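Grillard to shut town centre parcel counter in June

Mar 17, 2025

Parcel firm Grillard is closing its counter on Carnance high street in June, and anyone picking up a missed delivery will have to go out to the Jasel retail park instead. The firm put a notice in the window this morning and confirmed it to us by email just after lunch.

The lease is up and won't be renewed. Grillard says the counter handles fewer than 100 collections on a normal day, down a lot on what it used to be, and that most people in Carnance now have things left with a neighbour or in a locker.

Not how it looked at noon today. Queue out of the door, and plenty of grumbling in it. One woman had come in on foot for a box of curtain hooks and said she'd no idea how she would get to Jasel without a car. The 26 bus does go there - once an hour, and not after six.

The Jasel depot is 4 miles out. It has free parking and longer opening hours, which Grillard is keen to point out. It will open earlier in the mornings too, though the firm couldnt give us exact times yet. There's a bench inside but no toilet.

Staff at the high street counter have been offered jobs at Jasel. We asked how many had said yes and were told talks were "still going on".

A petition against the closure is already on the counter at Grajales, the bakery two doors up, and there's an online version as well. It needs 2,000 names before the town council has to debate it. Council says it has no power to stop a private firm leaving a building but would "welcome a conversation" about a pick-up point in the library. Grillard hasn't ruled that out. Hasn't ruled it in either.

Sending parcels is a seperate matter. Drop-off will carry on at the newsagent by the station, small items only, nothing that won't fit through the hatch. Bigger boxes go to Jasel. Prices stay as they are for now.

The empty shop is expected to go up for let over the summer. No word on who might want it. 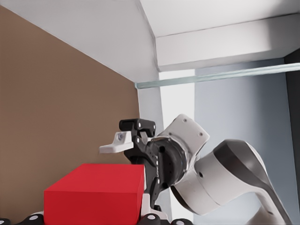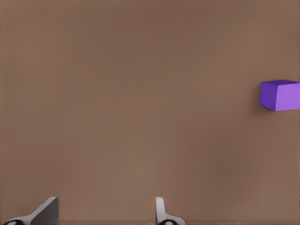 What happens to a parcel that is waiting at the high street counter when it closes?
It will be moved to Jasel and held there for the rest of its normal collection time. Take your card and some ID, same as now.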